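Songwriting and Release Basics, handout 4: the hook, the bio and the pitch

Last time we stopped halfway through choruses, so I'll pick up there. A hook doesn't have to be the chorus! It can be a three-note synth figure, a breath, one odd word that keeps coming back. Play your demo for a friend at low volume (kitchen radio low) and ask what they can hum afterward. If they hum the bass line, well, there's your hook.
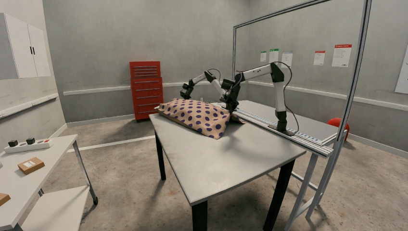

My own single "Pellalden" had 40 seconds of intro before any singing, and I loved every one of them. I cut it to 10. I still miss it, but people stopped skipping.

Now, the artist bio. Write two: one of 200 words for press, and one of a couple of sentences for playlist forms. Say where you're from, what the song sounds like and what it's about. Please go easy on "genre-defying" – I beg you. 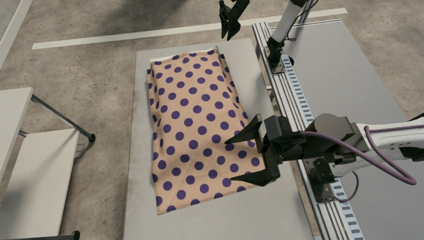

A reader at the music blog Kolulum told me she gets 300 pitches a month and opens the ones with the song title in the subject line. She added that a private link beats an attachment every time, and that she never minds one polite follow-up.

Cover art comes up every term, and my answer is to pick a single strong thing and let it fill the square. Lauritsen, the duo we listened to in January, used a plain blue door. Pattern works too: purple polka dots on tan-orange cloth, say, still read as dots when the whole picture is tiny, and a pale gray background lets them do the work. Thin lettering is what disappears first. 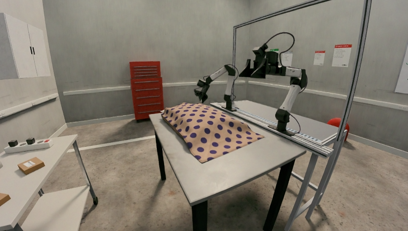 Homework is a chorus, a short bio and a pitch email for the same song. I love a pitch with a bit of texture in it, so tell me how the track feels as well as what's in it. Think of that dotted cloth rising into an uneven mound toward the back and flattening out toward the front, and write me a chorus with that sort of shape, big and then calm. Upload everything to the Plilo folder before noon, and bring headphones!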